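4 Experiments

4.1 Setup and hardware

We evaluate the proposed regrasp policy, which we call Tradura, on a bin picking task with elongated objects. The robot is a KUKA arm mounted beside a table, and the workpieces are presented in a metal bin whose walls slope inward to a rectangular bottom. We selected this kind of container on purpose. In a bin with vertical walls, a bar that comes to rest against the wall remains mostly parallel to it, and the set of possible poses becomes small. With sloped walls the bars slide back toward the bottom and stop at many different angles, so that the planner meets a wider variety of situations.

The bin is held with a spring clamp at the rim. In our early trials without clamps, a contact between the fingers and the wall could shift the bin by a few millimeters, and after several such contacts the calibration was no longer valid. The position of the sheet beside the bin is marked with blue tape on the table, so that the operator can put it back in the same place after each session.

The workpieces are bars of two colors, red and green. The color is not used by the grasp planner. It is used only by the segmentation stage, where it allows us to separate errors of perception from errors of planning. All bars used in one trial have the same nominal length, and they are treated by the planner as the same object model.

The fixed camera observes the bin from the side opposite to the operator. Its images are used for the annotation of the trials and also for the failure analysis in Section 4.5. During a grasp the arm covers one part of the bin in this view, and therefore the detection of poses is always done before the arm enters. Figure 4 shows a trial with four bars, with the tool over one of the red bars.

4.2 Protocol

Each trial begins with the bars being dropped by hand into the bin. The operator does not correct their positions after the drop, except when a bar falls outside of the bin, in which case the whole drop is repeated. Then the system detects the bars, ranks them, and attempts to pick them one by one. A trial ends when the bin is empty or when the same bar has been attempted three times without success.

We performed 118 trials in total. From these, 100 trials are used for the comparison between methods and the remaining trials were used to adjust the parameters of the ranking function. The two sets were not mixed at any time. The arm speed was limited to 30 percent of its maximum in all trials, including the baselines, so that differences in cycle time come from the number of motions and the time of planning only.

An attempt is counted as successful if the bar is lifted above the rim and held there for two seconds. If the bar is lifted but rotates between the fingers so strongly that it touches the wall, we count the attempt as failed, even when the bar is finally removed from the bin. This definition is stricter than in some earlier works, and the reader should keep it in mind when comparing the numbers.

4.3 Baselines

We compare with two baselines. The first one, named Totlow in the following, selects the bar with the largest free area around its center and always closes the gripper at the center of mass. The second one, named Mushi, samples grasp candidates along the whole bar and selects the candidate with the best score from a learned quality network. Neither of the baselines considers the wall explicitly. They receive the same pose estimates as our method and use the same low-level controller.

The proposed method differs from both in the order of decisions. First it computes, for each bar, which segments can be reached without contact between the gripper body and the walls. After that it ranks only the reachable segments. If no segment of sufficient length remains, the method plans a short pushing motion, which moves the bar away from the wall, and the pose is detected again. The width of the gripper body is an important quantity in this step. In our case the fingers are narrow, but the cables and fittings above them occupy a considerable volume, and we model this volume as one convex shape with a safety margin of 7 millimeters. 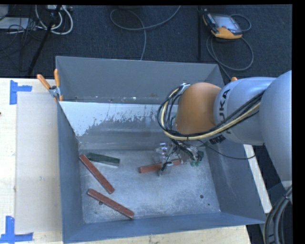
Figure 4. Workspace during a trial with three red bars and one green bar. One red bar is at the base of the left wall, and the arm reaches in from the right, with the gripper above the red bar that lies nearly horizontally in the view.

4.4 Results

Over the 100 comparison trials, the proposed method had a higher success rate per attempt than both baselines. The difference is small when all bars lie far from the walls. In these cases the three methods often choose the same bar and nearly the same point on it, and the remaining failures come mostly from the pose estimate. When at least one bar touches a wall, the difference becomes clear. Totlow fails mainly by collision of the gripper body with the wall, which is stopped by the force limit of the controller. Mushi avoids a part of these collisions because it can select a grasp away from the center, but it has no means to recover when the whole bar lies along the wall.

We observed that the diagonal pose, with one end of the bar at the wall and the other end toward the center of the bin, is the most interesting one for the comparison. Here a grasp at the center of mass is sometimes possible and sometimes not, depending on the angle. The proposed method shifts the grasp toward the free end by the smallest distance that satisfies the margin. A larger shift would be safer for the collision, but it increases the torque on the fingers, and the bar then tends to rotate during lifting.

The pushing motion was needed less often than we expected before the experiments. For most drops, removing the easy bars first gave enough space for the difficult ones. When a push was executed, it usually opened a feasible grasp after the first motion. We also tried a variant in which a push is permitted at any moment, also when a direct grasp exists. This variant had no better success rate and needed more time, so we did not continue with it.

The cost of the method is the planning time. The reachability step is executed for every bar in each cycle, although only one bar is picked. For four bars this is acceptable. For a fuller bin one could compute the step only for the bars near the top, but we have not tested this.

4.5 Failure analysis

Two of the authors independently viewed the recordings of all failed attempts of the proposed method and assigned one cause to each. Where they disagreed, the recording was viewed again together. The most frequent cause was an error in the estimated height of the bar. The bottom of the bin is bare metal, and its reflections disturb the depth measurement, particularly near the edges of a bar. The fingers then close too high and slide off over the upper surface.

The second cause was rotation of the bar in the gripper during lifting – in most cases with a grasp shifted far from the center, as discussed above. A wider contact surface would reduce this problem, but it would also make the insertion between two parallel bars more difficult.

A third group of failures is related to the holes in the bottom of the bin. When the end of a bar lies next to a hole, the segmentation occasionally joins the dark hole to the bar, and the estimated length becomes too large. The effect was seen more with the green bars than with the red ones, which is understandable considering the lower contrast. We did not cover the holes, as bins in industrial use also have them, but we added a check that rejects any estimate longer than the object model. After this check was added – still within the parameter adjustment trials – the error became rare.

4.6 Limitations

All experiments were done with one bin and one shape of workpiece. The slope of the walls enters the reachability step as a known parameter, and we assume that the bin does not deform or move. The behavior with heavier bars, for which a shifted grasp would be more critical, remains to be studied. Also the bars in our trials seldom lay in more than two layers, and we cannot claim that the ranking remains useful for dense piles.

Acknowledgments

The authors thank Ibrahim Dauda for the preparation of the workpieces and for his help during the trials, and Rekha Panicker for her comments on an earlier version of the reachability step. The code for annotation was developed within the project Girkum.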